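Workshop notebook, Sturnstead post history
25 Oct 2018

Spent the morning on the second box of quartermaster papers and got to the end of it. Most of it is forage receipts. The useful part is a bundle of letters on the second move of the post, when the garrison left the river bottom for the bench above the ford. I had been giving flooding as the whole cause. The letters give two: water in the storehouse, and a quarrel over rent with the man who owned the ground. The rent comes up more often than the water does.

Strength at the time of the move is still a problem. The monthly return has 50 men present. The surgeon's book has more than that on sick call over the same weeks, so either he was treating teamsters and laundresses as well or the return was copied from the month before. I have seen copied returns at Tenport, same handwriting and same totals from one month to the next. For now the draft says "50 men on the return" and leaves it there.

Murray Tapsell brought back the tracing of the Fiore survey. He laid it over the county map and the parade ground lands well north of where the marker stands. The marker says the flagstaff was 200 yards from the ford. Fiore has 810 feet, measured from the upper bank. Those don't agree, but they are closer than they look, and a bank can shift a good deal. Need to know which bank the marker people used. Murray thinks they took it from the old school pamphlet and never measured anything. Ask at the county office whether there is a file.

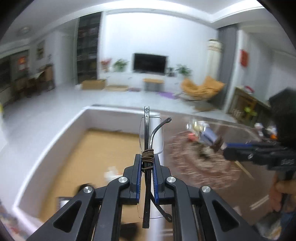 Reading time: 3 min

Afternoon on the building list. The inspection report names 18 buildings at the second site. The plan shows fewer, and two of those have no label. I matched the hospital, guardhouse, bakery, both barracks and the adobe corral. The "old magazine" in the report may be the small square behind the bakery, though I would not expect powder that close to an oven. Left it with a question mark on the sheet. Don't let it go into the printed plan without one.

Corrections to the draft so far:

Page 4, the first commander was a captain when he arrived. The brevet came later. Fix the caption too.

Page 6, take out the line about the raid on the mule herd. The only source is the reminiscence, written long after, and the post letters for that spring don't mention it. Could go in a note.

Page 9, Clasum is spelled three ways in the letters. Use Clasum throughout and give the others once.

Page 11, the telegraph paragraph belongs with the third site. Move it.

Scans of the letters are in the shared folder under the box number. Two came out too pale to read on the right-hand side and need doing again with the darker setting. Box goes back to the shelf tomorrow, box three is signed for.

Still open: the date of the last move. The order is dated January but the baker was still drawing flour at the old place weeks after. I'd like the flour book before writing anything firm.

Sturnstead Post History Workshop | Contact the notebook editor | © 2018 | Back to top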